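Sorting mixed items in an open metal bin

An open-topped metal bin with sloping sides is a practical container for items waiting to be sorted, cleaned or returned to another room. The slope keeps the contents towards the floor of the bin and leaves a wide opening for the hand. The notes below cover choice of bin, preparation, loading and upkeep. They apply equally to a kitchen worktop, a utility room or a workshop bench.

Choosing the bin

Select a bin whose floor is large enough for the contents to lie in a single layer. Stacked items scratch each other and small ones are lost underneath. Flared sides are preferable to vertical ones where long-handled tools are kept, as the handle can rest on the slope and be picked up by its end. A depth that lets you touch the floor with your fingertips while standing is sufficient for household use.

Check the inside corners with a cloth before buying second-hand. If the cloth snags, there is a burr or a raised edge which should be filed down. Where the bin is to stand on a wooden top, fit felt pads underneath. Self-adhesive pads of 30 mm diameter are suitable, one at each corner. Wipe the metal with white spirit first and leave the pads under load overnight before sliding the bin.

Loading

Place round and hollow items first, open side up, with clear floor around them. A bowl set down in this way can be lifted by the rim without disturbing anything else. Put brushes along a side wall with the handle pointing away from the front, and keep the bristles free of heavier objects. Bristles held bent for long periods take a permanent set. Small toys and cylindrical items go in last.
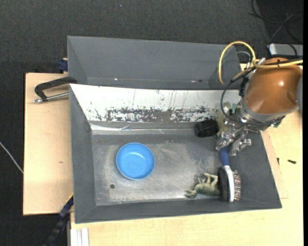
Mixed contents in a grey metal bin: blue bowl, brush and small green toy animal.

Do not put damp items in the bin. A washing-up brush should be shaken out and hung until dry, and a bowl should be dried on the underside as well as the inside. Water trapped between a foot ring and bare metal leaves a mark that is difficult to remove from either surface.

Emptying

Empty the bin from the centre outwards. Lift the item with the most free space around it, then work towards the corners, where things tend to lodge against the walls. Long items should be raised handle first - dragging them sideways pulls small objects into the corner. Aksel Ladefoged, who supplied the notes on bench storage for this page, recommends emptying completely once a week, even when only one or two items remain.

Care of the metal

Scuffing on the floor of a bin is normal and needs no treatment. Chipped paint on a wall does need attention if the bin is used near a sink.

1. Brush off loose flakes with a stiff nylon brush.
2. Rub the edges of the chip with 400 grit wet-and-dry paper until no step can be felt.
3. Wipe with white spirit and allow 10 minutes to dry.
4. Apply metal primer, then a thin top coat, following the drying times on the tin.

Fine scratches in white paint are often deposits left by other metal. Try a paste of bicarbonate of soda and water on a soft cloth before repainting. Rinse and dry at once.

Bare metal floors may be given a thin coat of furniture wax, buffed until the cloth runs clean. Do not wax a bin that holds anything used for food. Use a washable liner instead, cut 50 mm short of the wall on each side so that it lies flat and can be lifted out for washing.

Text: Kirsten Hjaltadóttir. Page last revised December 2018.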